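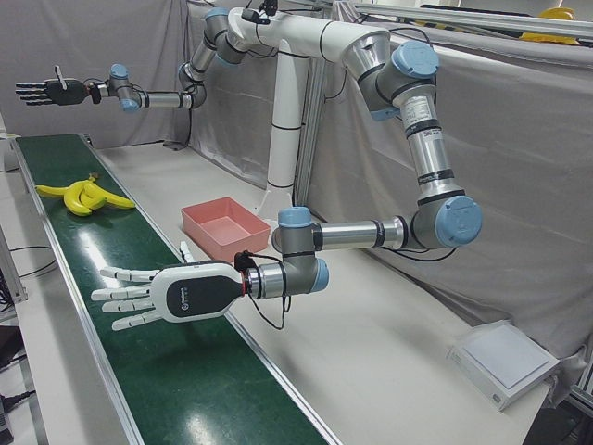
Labelling in the Fencombe Local History Collection
Student Project Report
Submitted by Tatiana Slanina
Project supervisor: Gearóid Fitzgerald

1. Introduction

The Fencombe Local History Collection holds maps, parish newsletters, school registers and household papers from the town and the farming district of Tultach. The collection has grown by donation, and its labels have been written by many hands over many years. This project examined whether a reader with ordinary eyesight could find an item from its label without help from staff. Labels in general serve two kinds of reader, a person and a scanner, and the two do not need the same thing. Labels on archive boxes must be read from the aisle, often on a shelf above head height, and small text is of little use there.

2. Scope

The catalogue lists 766 boxes and folders. A sample of 100 was drawn from the catalogue by random number. Rolled maps were left out, as they are stored in drawers and carry tie-on tags that would have needed a separate method. The Ní Bhriain papers were included, although the family has asked that the contents not be copied. Only the outer labels were read.

3. Method

Each label in the sample was read from the aisle with the ceiling lights on. The reader noted whether the box number, the title and the date range could be made out. The reader then stepped up to the shelf and read the label a second time. Any difference between the label and the catalogue entry was written down at this stage.

Labels were also sorted by type: handwritten in ink, handwritten in pencil, typed, and printed. Where a box had more than one label, the newest was used and the older one noted. Boxes from the former Gurketthorpe reading room often had two, with the old shelf number crossed out but still easier to read than the current one.

4. Findings

Handwritten ink labels were the easiest to read at a distance. They tend to be large, and the writer has usually put the box number first. Pencil labels were the hardest, and several could be read only with a torch held at an angle. Printed labels were clear up close but gave the title in full, which forced the type size down. In many cases the title ran to three lines and the box number was pushed into a corner.

The catalogue and the label disagreed in seven cases. Most of these were small differences in date range. One was more serious: a box labelled as school registers was entered in the catalogue as rate books, and staff confirmed that the label was correct.

5. Recommendations

It is recommended that the box number be printed in large type on the left of every new label, with a short title beside it. The full title can remain in the catalogue. Pencil labels should be replaced first, and old labels should be kept inside the box as part of its history. An order of 1,000 blank labels would cover the whole collection and leave a supply for new donations.

The seven errors have been reported to the collection desk. Map tags remain to be studied, and a student starting in September could take up that work using the same reading sheet.

Report accepted 25th May.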